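Wanted: people who don't believe in sleep gadgets (and a few who do)
Barkbridge – paid – July start
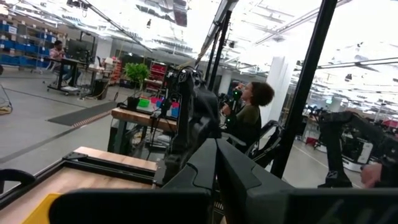
Every month there is another wristband, pillow or phone app that promises to fix your nights. We have read the claims for a good many of them and most rest on very little: a handful of keen users, a couple of weeks, no comparison. So we want to run a plain trial of our own and we need people to take part.

The Plondosari sleep study will look at one question. Do adults who are given a nightly "sleep score" feel any better for it after 11 weeks than adults who simply write down when they went to bed and when they got up? We suspect the answer is no. We could be wrong, and the study has been set up so that we can find out.

We are looking for 302 people. Half will get a wristband and a score each morning. Half will get a paper diary and a pencil. You don't get to choose, and please don't apply if you would only be happy with the wristband.

You can apply if you:
are between 18 and 70
live within easy reach of Barkbridge
sleep at home most nights
have not used a sleep tracker in the past year

Sorry, no night workers this time, and no parents of babies under one. We'd like to hear from both groups later if there is money for a second study. There may not be.

What you'd do: fill in a short form each morning (two minutes, less once you're used to it), come to our rooms on Herrera Street at the start and at the end, and answer one phone call in the middle. Each visit lasts an hour. Late slots run until 8pm.

What you'd get: £131, paid in two parts, plus bus fares. If you drop out after the first visit you keep the first part. You will not get a sleep diagnosis, advice on mattresses or a personal report with coloured charts. If you are worried about your sleep, see your GP – this is no substitute.

Who is paying: Wumau, a small research charity. It does not make or sell wristbands. The company that makes ours was paid the normal shop price and will see the results when everybody else does. They will be published whichever way they fall, dull or otherwise.

To apply, ask for the form at the Herrera Street desk or write to us there, marking the envelope "Plondosari". Tell us your age, the rough hours you sleep and whether you can manage daytime visits. We reply to everyone, though it can take a fortnight.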